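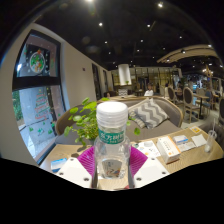
Reusing drink bottles for watering / cuttings, yes or no? Partner wants them all in the recycling, I keep rescuing them. My pilea is on the table with the round leaves going everywhere and I water it out of whatever bottle is handy. This one's the clear kind with the wide white cap and the teal band round the neck, good and sturdy looking. Thinking holes in the cap for a mini watering can. Anyone done it? Does the cap hold up?
posted by skallow_pots, 27/08/2018

Print this thread | E-mail to a friend
17 comments | 200 shares

mossy_kd
Done it for years. Hot needle, a few holes, done. Wide caps are better, more room. Don't go big on the holes or it just dumps.

tremblay2137
Nope. Thin plastic, you squeeze it a few times and it creases and then it never stands right. Buy a squeeze bottle, they cost nothing. Also pileas like a proper soak from the bottom, sprinkling the top does zip.

mossy_kd
Mine have never creased?? maybe you squeeze like a gorilla

Amber Leemans
Bottom soak is fine but top watering is fine too, had one on my desk since March and it only ever gets watered from the top. Pups all over. What matters is letting it dry out between. And rinse the bottle first!! Tea or anything sweet left in there = gnats. Ask me how I know

tremblay2137
Gnats come from wet soil not from tea

Amber Leemans
Had both so who knows. Rinse it anyway

clesside_k
For cuttings I cut the top third off and use the bottom as a vase. Clear is great, you can see the roots. Goes green with algea in a sunny window tho, wrap some paper round it

skallow_pots
Ok gonna try the needle thing tonight. Is it a problem if the label stays on? Kind of like the little picture on it

Kazimiera Duda
Leave it on, it blocks some light. Will get slimy under the edges if you stand it in a saucer. I'd still recycle most of them, keep two. We had a whole cupboard full, never again

tremblay2137
^ this. keep two max

mossy_kd
keep ten

1562 views

Related threads
Pilea leaves curling under, help
Best soil mix from Ploltach?
Self watering pots, worth the money?
Coffee table vs windowsill for low light plants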